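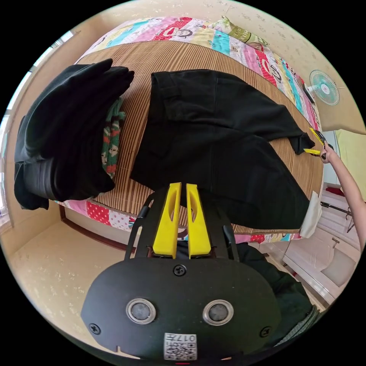 Section 4. Folding and Stacking Clothes on the Bed

This section covers folding by hand on a bed or other padded surface. If you are using the Tadholm folding table, go to Section 5. Read the notes on surfaces before you begin, even if you have folded clothes for years, as the later steps assume the garment is lying on something that holds it still.

4.1 Preparing the surface

1. Clear the bed. Move pillows to the head end and leave them there. They do not need to come off.

2. Pull the quilt or bedspread tight at all four corners. A patchwork quilt has seams that stand up slightly, and these will press lines into thin cloth.

3. Lay a woven mat over the quilt. Bamboo or rattan both work. The mat should cover the middle of the bed, and it does not matter if the quilt shows along the edges.

4. Run your palm across the mat in both directions to check for split or raised strands. Turn the mat over if you find any.

Note: A mat with stripes is useful. Line up the hem or the center of the garment with one stripe and you can see at once if it is crooked.

Caution: Do not use a mat that has just been washed or wiped down. Let it dry fully. Damp will pass into the clothes and stay in the stack.

4.2 Fans and open windows

A small fan in the room is fine and makes the work more comfortable in warm weather. Point it at yourself or the wall. Air blowing across the mat lifts sleeves and hems as soon as you let go of them.

Light from a window is better than a ceiling lamp for dark clothing. Black cloth hides lint, creases and small stains, and side light brings them out. If you fold in the evening, put a lamp at one end of the bed.

4.3 Folding a jacket or long-sleeved top

These steps are for garments with sleeves and flap pockets. For plain T-shirts, skip step 3.

1. Empty the pockets. Check inside pockets as well.

2. Close the zipper or buttons. With a row of buttons, the top, middle and bottom ones are enough.

3. Smooth the pocket flaps down so that they lie outside the pockets. A flap tucked halfway in leaves a ridge that is hard to get out later.

4. Lay the garment face down in the center of the mat, collar away from you.

5. Take one sleeve by the end of the cuff and draw it straight out to the side. Pull gently until the seam at the shoulder lies flat. Do the same with the other sleeve.

6. Fold one side in toward the middle, about a third of the way across. Fold the sleeve back down along the body so that the cuff points at the hem.

7. Repeat with the other side. The two edges should meet or overlap slightly.

8. Fold the hem up to the middle, then fold once more to the collar.

9. Turn the bundle over. The front should now be facing up.

Note: Pinch the sleeve at the cuff, where the cloth is doubled. Pulling from the elbow stretches knitted fabric and does not straighten the lower half.

Note: If a care label or a bit of lining sticks out below the hem, tuck it in before step 8. Once the hem has been folded over it you will have to start again.

Caution: Do not iron on a bamboo or rattan mat. The heat can scorch the strands, and the weave will mark the cloth.

4.4 Building the stack

1. Start the stack on the same bed, to one side of the mat. Keep it clear of your elbow.

2. Put the heaviest items at the bottom. Pants go first, then jackets, then shirts.

3. Place each item with its folded edge facing the same way.

4. Stop when the stack begins to bulge or lean, and start a second one. Thick black pants and sweaters reach this point sooner than you would expect.

Patterned and light-colored items should go in a stack of their own. New black clothing can shed dye for the first several washes, and white or pale green pillowcases pick it up easily.

The Drarnine stacking board (part 248) fits under a pile and lets you carry it to the closet in one piece. It is sold separately. The larger board, part 619, is meant for blankets and is too wide for most drawers.

4.5 Putting things away

1. Carry one stack at a time, with one hand under it and the other flat on top.

2. Open the cabinet or drawer before you pick up the stack.

3. Leave a little space above the top item so that the door or drawer closes without pressing on it.

4. Roll up the mat and stand it on end behind a door – storing it folded will crack the strands along the crease.

4.6 Common problems

The sleeve will not lie flat.
The lining is twisted. Reach in through the armhole, pull the lining toward the cuff, and lay the sleeve out again.

The folded bundle is wider at one end.
The two side folds were not parallel. Open the last two folds and line the edges up with a stripe on the mat.

The mat slides on the quilt.
Tuck one short end under the mattress, or put a cotton sheet between the two. Do not pin the mat.

Creases appear overnight.
The stack is too tall. Divide it in two and put the thin shirts on top.

Lint on dark clothing.
Brush the mat first, then the clothes. The Caputo brush supplied with the set should be used in one direction only. Replacement pads are listed under order number 2394.

4.7 Changes to this section

Step 3 of the folding sequence was added in November at the suggestion of Padmavathi Devadiga. The stacking instructions were revised by Hideaki Shibata and replace those on page 17 of the earlier Durkden guide.

Continue to Section 5 for folding sheets and quilts.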